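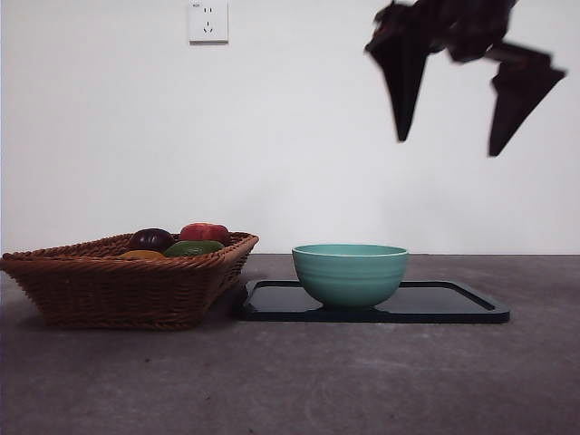
Putting the Groceries Away: A Caution on Domestic Automation

The claim that household robots are ready for ordinary kitchens is now made often enough that public bodies have begun to plan around it. The Storadstead home support program received 11 proposals in its January intake, and in most of them a manipulator arm was offered as a partial substitute for an hour of human help. It is our view that such substitution is premature, and that funding should follow demonstrated chores.

Consider the transfer of produce from a basket to a bowl. A child of four does it without instruction. A machine must find a tomato resting against something dark and glossy, decide where one item ends and the next begins, reach past a braided rim without catching it, and close its fingers firmly enough to lift but gently enough not to bruise. Artificial fruit, commonly used in development work, removes the last of these difficulties altogether. A plastic tomato does not split, and it weighs the same in every trial.

The arrangement of the work matters as well. A basket, a tray and a single bowl on a clear tabletop against a white wall make a reasonable starting point for research. They do not make a kitchen. In the homes our program serves, the bowl is at the back of a cupboard, the counter holds the mail and the kettle, and the light changes colour between breakfast and supper.

The Zilten trial is instructive. Over 13 weeks its operators recorded 104 attempts at a produce-sorting chore, of which 38 were completed without a person stepping in. The figures were published in full, and the organizers deserve credit for that. They should nonetheless trouble anyone proposing to leave a machine alone with a client of limited mobility, for whom an onion on the floor is a fall hazard.

Proponents will answer that progress is quick, and so it is. The Leitão workshop has shown that a two-fingered gripper can be taught a new object in an afternoon, and the Bastska pilot has put similar equipment to useful work on a packing line, where the bins arrive in the same place every time. We welcome both. Shop floors can be rearranged to suit the machine – homes, for the most part, cannot.

We therefore recommend that proposals be assessed on unassisted completion in an occupied home, with real food, and that the hours of support workers not be reduced in anticipation of results. Applicants should also state how long each chore takes and who attends to the machine when it stops.

22 Jun 2018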